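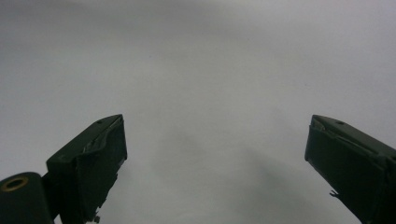
What do you put canisters in so they don't roll off the work board?

A wire mesh basket with an open top, big enough that they can lie flat in it.

Home > Storage & Sorting > Baskets and Bins
Forums New Posts Search Log in
Started by Krešimir Atanasov, 6 Mar 2021

clinda_k wrote:
ok but which way do you turn the basket. mine is the kind with a high back and low front and I always end up reaching over the wrong side. Board is small, no room to waste

Krešimir Atanasov wrote:
Long side along the left edge of the board. Leave a strip of the sheet showing all round so you can slide it. Canisters go on the open half. Mine's a blue-gray sheet on a wood board, carpet under that.

sheetmetal_jo wrote:
Disagree. Basket goes at the back, always. On the left it just eats half your space and if your left handed forget it

Krešimir Atanasov wrote:
tried the back for 2 weeks — knocked it every time I reached in. Left is better for me. Basket's black, canister is the blue and white one 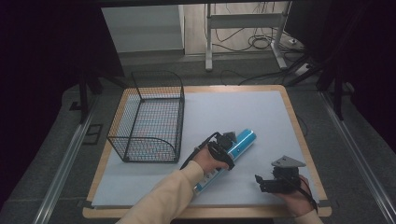 Re: Liner or no liner?

clinda_k wrote:
oh ok I see it now, the tall back. Do you line yours? small stuff goes right thru my mesh

Krešimir Atanasov wrote:
No liner. Only big things go in it. I had one in the old Endover basket and it bunched up, threw it out in June

sheetmetal_jo wrote:
line it. Felt scrap, 12 inches, done. And still think the basket should be at the back

hallcloset wrote:
does teh board need a sheet at all? bare wood was fine for me up to the point I spilled something

Krešimir Atanasov wrote:
don't need it. I like a pale top, easier to find small bits. Wipes off too

sheetmetal_jo wrote:
Pale shows every mark. Dark gray or nothing

clinda_k wrote:
lol you two. Going left side, no liner, will try it this weekend. If it bugs me I'll flip it to the back and jo can say told you so

hallcloset wrote:
post how it goes, I have the same basket problem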